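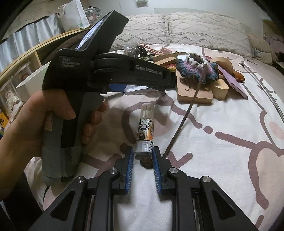 Clearing out the spare room this week, one batch at a time. I'm tipping things onto the bed because the floor is already full of boxes from the last move.

The bed is the sorting table. White sheet with thick mauve-brown lines and pale pink patches. It's an old one so I don't mind what gets put on it.

Rule for this batch: everything on the bed has to be somewhere else by 10 tonight or I'm sleeping on wooden blocks.

The lighter with the comic artwork on the label goes in the kitchen drawer. We have a gas hob and one working lighter between two floors, so it's staying.

The crocheted piece with the ruffles is the hard one. Pink and lilac in the middle, dark teal-blue and fluffy round the outside. I bought it at the Skemmont craft market for 50p and have never found a proper use for it. Keeping it anyway.

Long braided brown cord – keeping that too. Cord always gets used. I've got a tin for it.

The wooden bits are going to a friend in Irnley who sands things down and makes them into other things. She has asked for anything light coloured, any shape.

Small fuzzy dark brown ball. No idea. If anyone wants it, speak up before the bin bag is tied.

Someone asked where I take the rest. The Kollár shop on the corner takes small household things most mornings, but not lighters, candles or anything with a plug. Ask at the counter first.

Last time I did this I ended up with 11 bags and had to borrow a car. This should be two, three at most.

For boxes I use the flat Guro ones with the lids attached. They stack well and you can write on the short side. They do sag if you put books in, so books go in a rucksack and get carried over separately.

Stopping for tea. The purple thing that's leaning on the pile can wait until after – it's thin and I already know which shelf it belongs on.

Next batch is the wardrobe shelf, which is mostly wool and over 300 buttons in a biscuit tin. I'm not sorting those by colour.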